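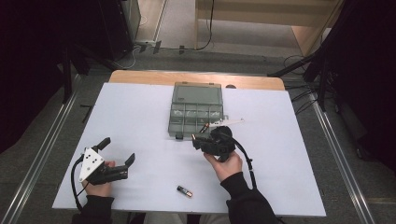
Speaker notes, 2021-04-13, 15 minute slot

OK, so hi everyone, thanks for sticking around after lunch. I'm going to talk about sorting batteries into a box, and I promise there's a research question in it!

(Wait for the slide to catch up, the room laptop is slow.)

The question we had at Grorkach was pretty simple. If you collect demos with hand-held grippers, and no robot arm in the loop, how much does it matter how the person moves? We figured more demos would fix everything. Nope. Our first policy, Brerkerix, trained on whatever people felt like doing, and people do wildly different things with a small battery and a small compartment. Some push it against the box and tip it up. Some grab it dead center and then have to twist the wrist at the last second.

So we split the collectors into two groups. One group got no rules. The other got one rule – pause with the jaws open over the box before you go for the next part. Same task, same table, same tools.

Say this slowly: 12 collectors, 36 demos each, six in each group. Somebody always asks. 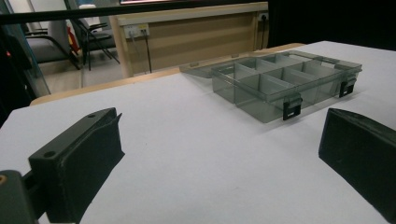 Gripper view: organizer open, compartments empty, both fingers in view.

The wrist view is what the policy leans on most, so spend a minute here. The box is see-through and the table is white, and that's rough on a vision model. The divider walls are clear plastic and pretty easy to lose against the table. With the pause, you get a bunch of steady views like this one in every demo, and the model has a much better shot at finding the edges of a cell.

Result, short version: the pause group's policy missed the compartment a lot less. It was also slower, and I'm not going to hide that. The curves are on the next slide, don't read them out loud.

Stuff that didn't help: brighter lights, cropping tighter, throwing out the fastest demos. I was really sure about the cropping one – oh well.

If there's time, mention Jellis (our labeling tool) and that the new version goes out in May. If not, skip straight to questions.

Likely question: would this work with an opaque box? Don't know yet, we haven't run it.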